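Surncombe Wind Services operates 30 turbines on the Kurkholm ridge and is recruiting a Control Systems Technician (permanent, full time). The post is based at the Surncombe depot, with site days as the rota requires.

## The post

The technician maintains the monitoring servers and park controllers that log output and fault codes. The Codari data platform currently handles 1,386 signals. Work is split between bench and site - some 600 hours a year are spent on site.

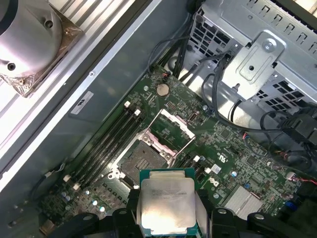

*Processor and open socket, memory slots to the left.*

Duties:

- diagnose and replace failed boards, processors and memory
- apply controller updates during agreed low-wind periods
- keep the spares register and firmware records
- take part in the on-call rota, one week in six

## Requirements

Applicants need an HNC or equivalent in electrical or electronic engineering, and a full driving licence. Working-at-height training is provided. Experience with Xu converters is useful but not required. A medical is carried out before the first tower climb.

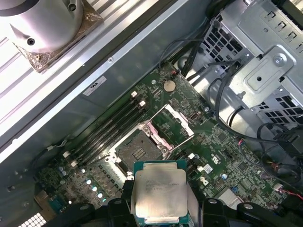
## How to apply

Send a CV and a covering letter of no more than one page to the Surncombe office, marked "Control Systems". Closing date: 10 May. Interviews will be held later in May and include a short bench test.

Posted 2023-04-30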